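Ticket 234: Zedik cell quote, napkin folding
Status: waiting on Vodutholm
Budget line 145 assumes suction pick-up. Reference task is manual: left palm flat on the napkin, right hand beside it, glass top underneath.

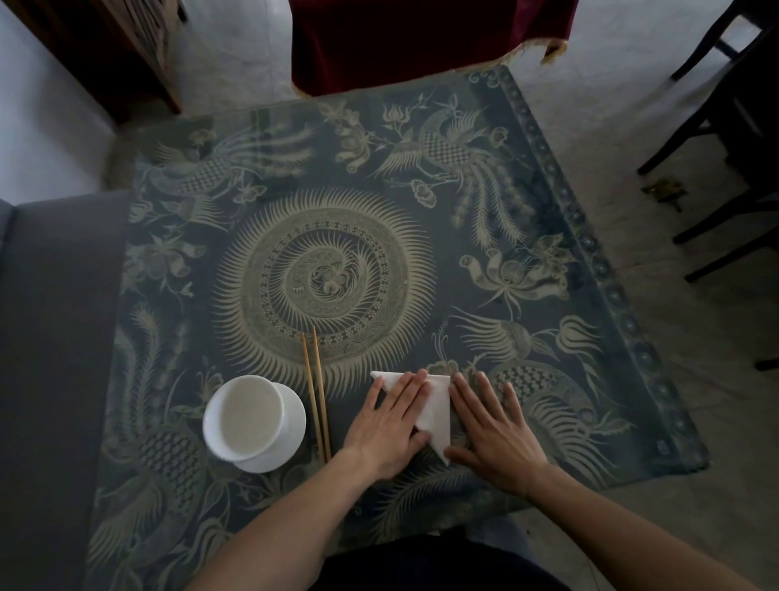 Update, May
Flarkier gripper trial needs 6 more pads. Cup and chopsticks stay on the table, left of the fold, so reach must be re-quoted.

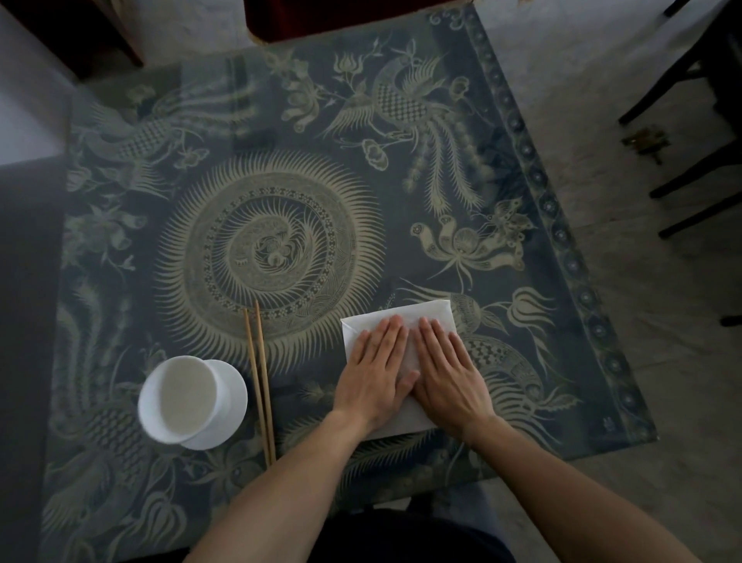 Page last changed: May, 14:50
Pads approved. Arm order on hold.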